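The Grosmont Line

The order came by phone at six in the morning. Shobha Pai wrote the parcel numbers on the back of a feed bill, said thank you, and went to find her boots.

By seven she was at the Loureiro place. Cristóvão Loureiro was standing by the gate with his hands in his jacket. He had already closed it.

"Which blocks?" he said.

"Everything south of the creek."

"That's the old pears."

"Yes."

He opened the gate and she drove through, and then he made her stop so he could spray her tires. He did all four and walked around and did the front ones again. Fire blight had been at Villell since June and people had gotten careful late.

They walked down together. The shoots at the ends of the rows had turned black and bent over like canes. She cut one, bagged it, wiped the blade, and cut another. He held the bags open for her. It was slow work and they didn't talk much. There were 963 trees south of the creek. His father had planted the first 300 the year the road was paved.

"Celeste Coelho kept hers," he said at the bottom of the third row.

"Celeste's are on the other side of the line."

"The line's a ditch."

"I know it is."
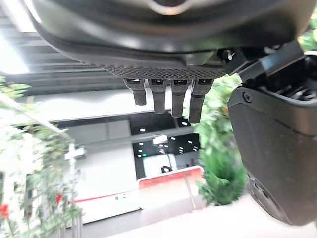
A robotic hand, its dark fingers pointing down.

At noon Maricruz Valdovinos came with sandwiches and the burn permit. She ran the packing shed for the Loureiros and had run it for their cousins at Altstead before that. She put the permit on the hood of the truck and set a wrench on it.

"They want it done in 19 days," she said.

"Who's going to pull 963 trees in 19 days?" Loureiro said.

"Stojan has the excavator."

"Stojan has his own trees."

"He's starting on them tonight. He says he'll come here after."

Loureiro ate half a sandwich and folded the paper over the rest. Shobha filled in her form on her knee. There was a box for the age of the planting and she asked him, though she could have guessed.

"Some of it's forty years," he said. "Put forty."

She put forty.

In the afternoon they checked the north side. She found one bad shoot on a young tree, ninety feet from the water, and stood looking at it long enough that he came over.

"Take it," he said.

"If the lab says yes, it moves the line."

"I know what it does."

She cut it low, well into clean wood, and he held the bag. She wrote the row number on it. Her pen was running out and she had to go over the last digit.

He walked her back to the gate and sprayed her tires again. Down the road she could hear an engine turn over at the Radonjić place, stop, and start again. Loureiro listened to it.

"He floods it," he said. "He always floods it."

He waited until she was on the pavement, then he shut the gate and started back down toward the creek.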